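How to set up the PC assembly task for the Giltska student round

This guide is for anyone joining the robotics club at Fisholm this term who has been handed the "put the computer together" task and told it is mostly done. It is not mostly done. It is, however, bolted to the table, and for us that counts as progress.

The task has three parts: a processor, a memory module and a hard drive, all to go into an ordinary desktop tower lying on its side. The tower stays put and the arms do the travelling. Two arms share the cell, so read step 4 before you run anything.

What you need
The tower, side panel off
The printed fixture plate (Malsha Pathirana's version, not the one in the drawer)
One CPU, one memory module, one hard drive in its blue caddy
A club laptop with the Foritex project open
Somebody standing by the stop button who is not also eating

Step 1. Place the tower
Lay it with the open side up and the power supply towards the front of the table. Push it against the stops and then leave it alone. Sizwe Adams once moved it 40 mm to make room for a sandwich, and we spent the whole of an October evening blaming the software.

Step 2. Load the fixture
The plate goes to the left of the tower. Put the CPU in its pocket and the memory module between the clips in front of it, contacts clean. If a part rocks when you touch it, it isn't in. Hold both by the edges, as you would a photograph belonging to your gran.

Step 3. Teach the points
Work at slow speed. Each part needs an approach point, a grasp point and a retreat point, and the retreat point is the one you will forget. Name them properly. The old project has a point called "finalfinal2" and Khoa Chu is still being asked about it.

Jog to the drive cage first. It is the tightest fit in the case, and if the gripper can reach it at a sensible angle you can be fairly cheerful about the rest. 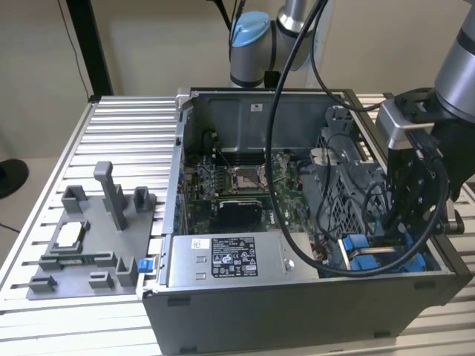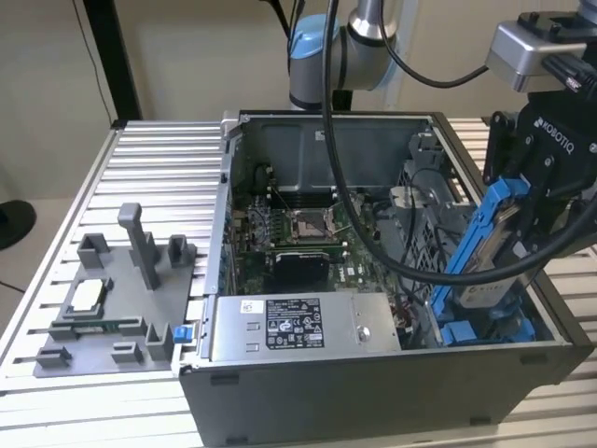
Giltska Club Notes, Issue 3, page 40

Step 4. Mind the cables
Before each run, walk the path by hand and watch the black cable by the gripper. It hangs in a loop over the open case and has opinions. Turn the wrist the short way round, and if the loop starts to tighten, stop and re-teach. Keep the rear arm parked behind the tower until the front one has gone back to its retreat point.

Step 5. Insert the drive
Grip the caddy squarely. Bring it in at an angle over the cage, straighten up, then push slowly with the force limit on. When the limit trips, do not raise the limit. Back out, check the angle and try again. Zerrin Toprak keeps the tally of people who raised the limit, and she reads it out at the end of term.

Step 6. CPU and memory
Check that the socket is open before you send the arm anywhere near it. Lower the CPU, let go, retreat straight up. The memory module wants an even push along its length; one end first will get you a very convincing failure.

Saving your work
Save under your own name and write the run number in the log. Su-chen Leung's last good run was 409, so start from a copy of that one. Runs before 300 used the old fixture and will drive the gripper confidently into thin air.

The cell key is in the box marked Çınar. The code is on the club page, and please stop writing it on the box.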